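# The fruit comes off the counter

Mareike Diekmann does not trust a fruit bowl. She had one for 13 years, a deep blue thing from Garside that she describes as "a well with a rim," and she gave it away in August to a neighbor who had admired it out of politeness.

"Everything at the bottom was a secret," she says. "You'd buy limes, they'd sink, and three weeks later you'd meet them again under different circumstances."

We are in her kitchen in Litton, where she has lived long enough to have opinions about every drawer. She runs a small lunch counter in town, 35 covers on a good day, and she spends her mornings there being fast. At home she is slow on purpose. Fruit gets tipped out of the bag onto the table, left where it rolls, and looked over before any of it is allowed on a plate.

"People put fruit away like they're hiding it from the police," she says. "I want to see it first. Which one's soft, which one's going to be good by the weekend, which one I was sold by a man who wouldn't look at me."

The tablecloth matters too, apparently. She has owned linen and she has owned oilcloth, and she speaks of both the way some people speak of former landlords. The one she kept has cherries on it. 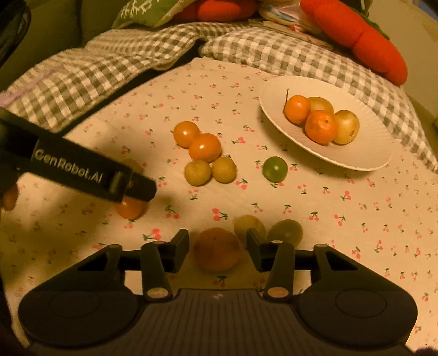
"It's cheerful, and it's pale," she says. "You can't judge a green thing on a dark cloth. I had a brown one from Trokby for a while and every orange looked like it had been ill."

I ask whether cherries are a strange choice for a table that mostly sees citrus. She considers this for longer than I expected.

"The cherries don't go bad," she says.

Color, in her view, is where most shoppers go wrong. A bright orange skin tells you that the skin is orange. She prefers weight, then smell, then the spot where the stem was, and she will pick up the same piece of fruit two or three times before making up her mind. Green she leaves alone for a day or so. Anything dull gets a second chance, "because I'm not so shiny myself before ten."

The plate is the last stop. Hers is white with a fluted edge, one of a set of nine bought for a dinner that was then canceled. Four pieces is her limit. A fifth, she says, and you have a pile, and then you are back to the blue bowl and its secrets.

"My sister puts out a pyramid. Very handsome. You take one from the front and the whole thing goes under the stove."

What about the rest, the ones that don't make the plate? Some go to the lunch counter for dressing. Some get squeezed on the spot. The peel goes into a jar of sugar from which, as far as I can learn, nothing has ever been removed. The jar is marked "Kavwood," after the jam it used to hold, and she sees no reason to update it.

She offers me an orange on my way out and then takes it back, presses her thumb near the top, and hands me a different one.

"Tomorrow," she says, about the first. She sets it down on the cloth again, next to a cherry.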